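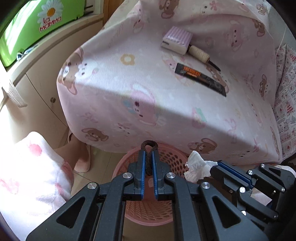
工单主题：Manness 照片打印机，浅粉色打出来发灰发绿，有时候又正常
提交日期：2014年9月17日
产品：Manness 桌面照片打印机（就是带浅洋红和浅青两个淡色墨盒的那款）
软件：Betside 排版打印，已更新到最新
纸张：Veloso 半光相纸
优先级：我选的“高”，你们要改成“中”我也没意见，但请先看完

你们好！我先把情况从头讲一遍，可能有点啰嗦，之前打电话的时候讲得太急，漏了好多东西，后来挂了电话才想起来，所以这次干脆写下来。

我在家里接一些小活，给人打印贺卡、宝宝百日照、小相册这类东西，纸和墨都是从 Grasstead 那家店拿的。打印机用到现在一直挺省心，直到上礼拜，有个客人订了一套宝宝相册，封面是很浅的粉色底，我打出来一看，粉色不见了，变成一种说不清的灰，对着窗户看还带点绿。宝宝的脸也跟着发灰，像没睡好觉一样。我当时以为是屏幕的问题，就把同一个文件拿到我妹的电脑上看，粉的，很正常的粉。

然后怪事来了，我什么都没改，隔了一顿饭的工夫再打，颜色又对了！我高高兴兴把封面打完，接着打内页，打到后面又开始发灰。所以这个毛病是时有时无的，这也是最让我头疼的地方，要是它一直坏着，我反倒好办。

我已经做过的事情：
重启打印机，重启电脑，拔电源放了一会儿再插。
做了一次普通清洗。
换了一根数据线（我知道数据线不会让粉色变绿，可是手边正好有一根）。
把纸换成同一包里靠下面的几张，怕上面的受潮。

都没有什么明显的效果。麻烦帮忙看一下，谢谢！

Erhan Kılıçarslan 回复：

您好，感谢您写得这么详细。请先帮忙做一张喷嘴检查图，从打印机自己的面板上做，不要从电脑上做。做完以后请不要马上清洗，先告诉我每个颜色的线条有没有断。另外想确认一下，Betside 是什么时候更新的，更新之前有没有出现过发灰的情况？

我的补充一

Erhan 你好，谢谢回得这么快！

喷嘴检查做了。黑、青、洋红、黄都是齐的，浅青也是齐的，浅洋红那一格中间断了几小段。我拿放大镜看的，断得很细，不凑近会以为是齐的。我上次打电话的时候跟你们同事说“喷嘴没问题”，现在看来是我看得太马虎，这里先认个错。

Betside 的更新时间我得想想。它是自动弹出来的，我点了“稍后”好多次，有一天手快点了“现在”。应该就在接那套宝宝相册之前不久，但究竟是哪天我说不准。更新之前有没有发灰？我翻了抽屉里的旧样张，没有。可是旧样张里也没有那么浅的粉色，大多是婚礼的白和绿，所以也不能说明什么。

对了，有件事不知道有没有关系：打印机上面靠着的那面墙后头是厨房，下午那会儿会比较热。我注意到发灰大多发生在下午。不过我也基本上只在下午打印，所以这个“规律”可能是我自己吓自己。

Erhan Kılıçarslan 回复：

浅洋红断线可以解释浅粉色偏绿偏灰。浅粉区域主要靠浅洋红，它少了，剩下的浅青和黄就会显出来。请做一次普通清洗，再打一张喷嘴检查图，然后放置一晚，第二天早上什么都不做，先再打一张。这三张请都留着，背面写上顺序。

我的补充二

照做了。三张都写好了顺序，用铅笔写的，因为上回我用圆珠笔写在相纸背面，透过去了（心疼）。

第一张，清洗前，浅洋红断几段。
第二张，清洗后马上打的，齐了！每一格都齐。
第三张，放了一晚以后打的，浅洋红又断，断的位置跟第一张不一样，这次偏右边。

我把三张叠起来对着灯看，断的地方真的对不上。如果是某几个喷嘴堵死了，不是应该每次都断在同一个地方吗？我不懂行，就是觉得奇怪，先写在这里。

还有，趁第二张刚打完、每格都齐的时候，我赶紧把那个粉色封面打了一遍。好了很多，可是还是不对！不发灰了，但是粉得太重，有点像草莓牛奶，跟屏幕上那种浅浅的粉还是两回事。所以我现在有两种错的粉色了，一种太灰，一种太浓。我把它们并排贴在冰箱上，我妹路过看了一眼，问我是不是要刷墙。

清洗一次掉墨还挺厉害的，浅洋红的墨量条肉眼可见地短了一截。接下来的步骤里如果能少洗几次，我会很感激。

Erhan Kılıçarslan 回复：

断的位置会移动，通常说明喷嘴本身没有堵，是供墨不稳，比如墨路里有气泡，或者墨盒没有插到底，或者墨盒的透气孔被封住了。请把浅洋红墨盒取出，检查顶部的黄色封条有没有完全撕掉，然后重新插回，听到“咔”一声为止。

关于“太浓的粉”，这很可能是另一个问题，我们分开查。请先不要改任何颜色设置。

我的补充三

封条！

好，是这样的，封条撕了，但是没撕干净。透气孔那里留了一小条，薄薄的一层，颜色又跟墨盒标签差不多，我前前后后拿出来看过两次都没发现，这次是拿手指甲去刮才刮到的。刮下来大概有指甲盖的一半那么宽。它正好半盖着那个孔，所以有时候透气，有时候不透，这不就是时有时无嘛！

我现在的心情很复杂，一方面很高兴，一方面想到自己拔电源、换数据线、换纸，折腾来折腾去，就为了这么一小条东西。

插回去听到“咔”了。之前有没有“咔”我真不记得了。

插回去以后按你之前的办法，没清洗，先打一张检查图，浅洋红还断着一点点；打了几张普通的文字，再查，齐了；放了一晚，早上再查，还是齐的。我不敢高兴太早，准备再观察一晚。

顺便问一句，刮封条的时候有一点墨沾到手指上，用肥皂洗不掉，这个几天能掉？不急，纯粹好奇。（沾在右手食指上，我这两天去哪儿都像刚按过手印。）

Erhan Kılıçarslan 回复：

恭喜，找到一个。手上的墨一般几天就会淡掉，不用特别处理，请不要用稀释剂去擦。

现在来看“太浓”的问题。请告诉我：在 Betside 的打印窗口里，“颜色由谁管理”这一项选的是什么？然后点“打印机属性”，进到驱动的颜色那一页，那里选的又是什么？请把两处的文字原样抄给我，不要凭记忆。

我的补充四

抄好了。

Betside 的打印窗口：颜色由 Betside 管理。下面纸张配置选的是 Veloso 半光。
点“打印机属性”进去，颜色那一页：自动校正。旁边还有一个勾，写的是“鲜艳人像”，是勾上的。

我发誓我没有勾过“鲜艳人像”。这种名字的选项我一看就会绕着走，我打的都是宝宝，宝宝不需要鲜艳。

我记得更新以前，Betside 选了自己管理颜色以后，会弹一个提示，叫你去把驱动那边关掉，很烦，每次都弹，但是现在想想人家弹得有道理。更新以后就没有这个提示了。我还以为它学聪明了，会自己去关。

Erhan Kılıçarslan 回复：

原因应该就在这里。软件转换了一次颜色，驱动又校正了一次，等于同一张图被加工了两遍，再加上“鲜艳人像”会把红色系往上提，浅粉会首当其冲。请在驱动里把颜色那页改为“关闭（无颜色调整）”，取消“鲜艳人像”，然后保存为一个新的预设，名字随意。之后从 Betside 里调用这个预设，再打同一个封面。

如果方便，请同时打一张含有多种浅色的测试图，尺寸小一点没关系。

我的补充五

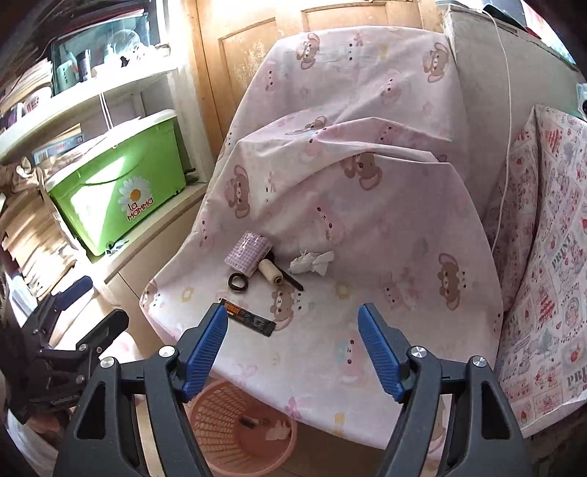 驱动里的颜色调整关掉了，“鲜艳人像”也取消了，预设存成“不要碰”，这样我自己以后看到也不会手痒。重新打了粉色封面，草莓牛奶没有了！不过我得承认，看久了眼睛会骗人，我盯着纸上的粉看了一会儿，再看屏幕，哪个都觉得对，哪个都觉得不对。后来我想到要找一个东西当参照，客人要的那种粉，拿这条床单来讲最清楚，底色是很浅的粉，上面是戴粉帽子的棕色小熊脸和粉色小兔子，还有很小的黄花蓝花。难打的颜色它差不多都占了：浅粉底要是偏绿，马上能看出来；棕色要是过了，小熊脸就会发红；小蓝花最要命，洋红一多就变紫。所以我照着这几样颜色自己排了一张测试图，一块浅粉、一块深一点的粉、一块棕，再加一点黄和一点蓝，Veloso 半光裁成小条来打，省纸。

结果一条一条报给你：

浅粉：对了，我能接受，晚上灯下看稍微暖一点，白天窗边看很好。
深一点的粉：对。
棕：基本对，暗的地方稍微有点闷。
黄：对，黄从来没出过毛病，黄是家里最乖的那个。
蓝：还是偏紫一点。只有一点，我妹说看不出来，我看得出来。

所以现在剩下的是蓝偏紫，棕的暗部有点闷。这两个跟客人的相册关系不大，封面已经能交了，可是既然都查到这里了，我就想查到底。你看是不是纸张配置的问题？Veloso 去年换过包装，我不确定里面的纸有没有跟着换。

Erhan Kılıçarslan 回复：

您的测试方法很好。蓝偏紫有可能是纸张配置与实际纸张不匹配。请看一下纸盒侧面有没有批号或者型号后缀，再看 Betside 里那个配置文件的全名。我这边把工单同时抄送给负责纸张配置的同事 Cameron Gunn，他会接着看这一部分。

Cameron Gunn 回复：

您好，我是 Cameron，接手颜色配置这部分。除了 Erhan 要的两项信息，还想请您确认打印时驱动里的“纸张类型”选的是什么。软件里选对配置，驱动里纸张类型选错，墨量也会不对，暗部发闷常常是这个原因。

我的补充六

Cameron 你好！欢迎加入，前面有点长，辛苦了。

纸盒侧面：Veloso 半光，后面有个小小的字母“B”。我以前从来没注意过这个 B。我去翻了柜子最底下，旧的那盒还剩几张，侧面没有 B。

Betside 里的配置全名：Veloso 半光。后面什么都没有，也就是没有 B。

驱动里的纸张类型：光面照片纸。

第三项是我一直这么选的，因为驱动的列表里没有“半光”，有光面、绒面、哑光，我想半光嘛，一半是光，就选了光面。写到这里我已经觉得有点不对劲了。

新旧两盒纸我各拿一张出来摸了摸。新的稍微厚一点点，表面的颗粒也细一点，不并排摸真的摸不出来。我让我妹闭着眼睛摸，她猜对了，不过她说她是瞎猜的。

Cameron Gunn 回复：

谢谢，信息非常有用。带“B”的是新涂层，需要用对应的配置文件，旧配置用在新纸上会让蓝色偏紫，与您看到的相符。请到 Grasstead 的下载页，找 Veloso 半光 B 的配置，安装后重启 Betside，否则列表不会刷新。

驱动里的纸张类型请改为“绒面照片纸”。名称容易误会，它对应的是半光这一类的墨量上限。选光面时墨量给得多，深棕和深灰会糊在一起。

请一次只改一项，改完一项打一条，再改下一项。

我的补充七

一次只改一项，这句话我应该打出来贴在打印机上。

先交代一下下载的过程，花的时间比打印还长。Grasstead 的下载页上，B 的配置和旧的配置挨在一起，文件名长得几乎一样，我第一次下错了，装完发现列表里还是那个没有 B 的，又以为是没重启，重启了，还是没有，再重启电脑，还是没有，最后才去看文件名。建议跟他们说一声，把那个 B 写大一点？

然后就按顺序来：

第一条，只把驱动的纸张类型从光面改成绒面，配置还是旧的。棕色的暗部一下子就通透了！蓝还是偏紫。
第二条，纸张类型不动，换成 B 的配置。蓝正了。浅粉稍微冷了一丁点，但跟屏幕更接近，之前暖的那一点应该是老配置带出来的。

两条都晾了一晚再看的，刚打出来那会儿我已经不信了，吃过亏。以前有一次急着交，刚打出来看着偏深，我就调浅了重打，等干了发现第一版才是对的，白白浪费一沓纸。

另外报告一下浅洋红：从刮掉封条到现在，每天早上开机第一件事就是打喷嘴检查，一直是齐的，一次清洗都没做过。墨量条也老老实实的，没有再突然短一截。我想这个可以算解决了吧？

我还想问两件事。

一个是 Betside 更新以后不弹提示的问题，这个算是故障还是故意改的？如果是故意的，我觉得至少应该在打印窗口里留一行小字。像我这种在家接活的人，不会每次都点进驱动里去看，而且“鲜艳人像”到底是谁勾上的，到现在还是悬案。

另一个是库存的问题。旧纸我还剩几张，不想扔，能不能旧配置和新配置都留着，两个预设分开用？

Cameron Gunn 回复：

可以同时保留。建议预设名称里写明纸张，例如“旧”和“B”，避免混用。

提示窗口的问题已转给软件组确认。

Erhan Kılıçarslan 回复：

关于“鲜艳人像”：我在测试机上重现了一次。更新程序会把驱动的默认设置恢复成出厂状态，而出厂状态下这一项是勾选的。也就是说不是您勾的。已有的自定义预设不受影响，所以您新存的那个预设以后更新时应该会保留，不过更新完还是建议进去看一眼。

浅洋红部分，请再观察几天，没有反复的话我就把这一项标为已解决。

我的补充八

太好了，不是我勾的！我已经把这段回复念给我妹听了，她之前一口咬定是我。

预设改了名字，现在有两个：“不要碰 旧”和“不要碰 B”。

这几天把客人的相册全部打完了，封面加内页，中途没有发灰，没有断线。为了验证是不是真的稳，我又故意做了一次连续打印，把攒着的贺卡一口气打了50张，全是浅色底，从头打到尾。中间除了加纸没停过。第一张和最后一张我剪下来一角拼在一起看，看不出差别。从前打到后半截就开始发灰，这回完全没有，我真的在房间里鼓了掌！

下午热不热那件事，我也顺便留意了。那批贺卡就是挑下午最热的时候打的，没事。所以厨房那面墙是清白的，可以从嫌疑名单上划掉。

有一个小小的新情况，写下来备查，不一定是问题：加纸以后的第一张，纸的尾巴上有时会有一道很淡的滚轮印，只在深色区域看得到，要斜着看。贺卡是浅底，完全看不出来。我猜跟新纸厚一点有关。驱动里有个“厚纸”选项，我还没敢动，一次只改一项，我记住了。

Erhan Kılıçarslan 回复：

很好的测试。滚轮印请先试“厚纸”选项，只对 B 的预设开启。如果还有，请做一次进纸轮清洁，用不掉毛的湿布，水就可以，拧干，不要用酒精，轮子会变硬。

我的补充九

“厚纸”开了，滚轮印淡了很多，但还有，要很斜很斜地看。然后清洁了进纸轮，好家伙，布上蹭下来一层白白的粉，应该是纸的涂层。我从买来到现在一次都没有擦过，说明书里大概写了，可是说明书我只看过怎么装墨盒那一页，而且看那一页也没有把封条撕干净，所以……

擦完以后深色整版打了几张，滚轮印没有了。

我把这次查到的东西整理了一下，主要给自己看，也许以后你们碰到差不多的工单也能用上。顺序按我查到的先后来，没按重要程度：

浅粉发灰发绿，时有时无。浅洋红墨盒透气孔上残留一小条封条。刮掉，重新插到“咔”一声。
浅粉太浓，像草莓牛奶。软件和驱动各管了一次颜色，外加“鲜艳人像”。驱动那边关掉，存预设。
深棕发闷。驱动纸张类型选成了光面，改成绒面。
蓝偏紫。纸是 B，配置是旧的。换配置，下载的时候看清文件名。
深色整版有滚轮印。厚纸选项加擦进纸轮。

现在看这个单子，我有点明白为什么一开始怎么试都不对了。封条的问题会让粉色变淡变灰，颜色管两次又会让它变浓，这两样碰到一起的时候，某些页面居然互相抵消，看起来正常！我那次“隔了一顿饭再打又对了”，很可能就是碰巧抵消了。换句话说，它看着对的时候也是错的。想想有点后怕，我还真按那个颜色交过几张卡片出去，好在客人说喜欢。

再问一个跟故障没关系的：浅洋红墨盒因为前面清洗掉得比较多，现在比别的颜色先见底。是等它报空再换，还是提前换好？12月是我最忙的时候，挂历、贺卡全挤在一块儿，我不想在打到一半的时候停下来换墨。

Erhan Kılıçarslan 回复：

整理得很清楚，我已经附在内部记录里，谢谢您。

墨盒可以等到报空再换，打印机会停在页与页之间，不会停在一页中间。提前换会浪费剩余的墨。建议手边备一个，存放时横着或竖着都可以，但不要提前拆封。换的时候封条请慢慢撕，撕完看一眼透气孔。

关于提示窗口，软件组确认这是更新里的疏漏，下一个版本会恢复提示。

我的补充十

“撕完看一眼透气孔”，收到，收到，这辈子都会看的。

备用墨盒已经去 Grasstead 拿了，顺便跟柜台的人说了下载页那个 B 太小的事，他记在一张便签上了，至于会不会改我就不知道了。

墨渍从手指上也掉得差不多了，就剩指甲边上一点。

这几天的喷嘴检查全齐。蓝是蓝，粉是粉。测试小条我留了一套夹在纸盒里，下次开新纸的时候打一条对一对。旧纸还剩两张没用完，先搁着。

Erhan 你那边可以关单了。Cameron 也谢谢！如果新版本出来、提示恢复了，能不能在这个工单里留个言让我知道？我现在看到更新的小窗口就点“稍后”，已经点了好几天了。

Erhan Kılıçarslan 回复：

没问题，发布后会在这里留言。工单状态改为“已解决”，浅洋红、颜色管理、纸张配置、进纸轮四项均已关闭。如有反复，请直接在本工单下回复，会自动重新打开。

我的补充十一

不好意思又来了，没有反复！只是想补一个东西，免得有人照着我的单子做的时候踩坑。

我妹昨天用她的电脑打了一张照片，出来又是草莓牛奶。我吓了一跳，跑过去一看，她那台电脑上的驱动是另外装的，“不要碰”那两个预设只存在我这台电脑里，她那边还是出厂设置，“鲜艳人像”好好地勾着。所以预设是跟着电脑走的，不跟着打印机走，每台电脑都得设一遍，B 的配置也得另外装一遍。

已经给她设好了。她把预设的名字改成了“姐姐说不要碰”。

工单不用重新打开。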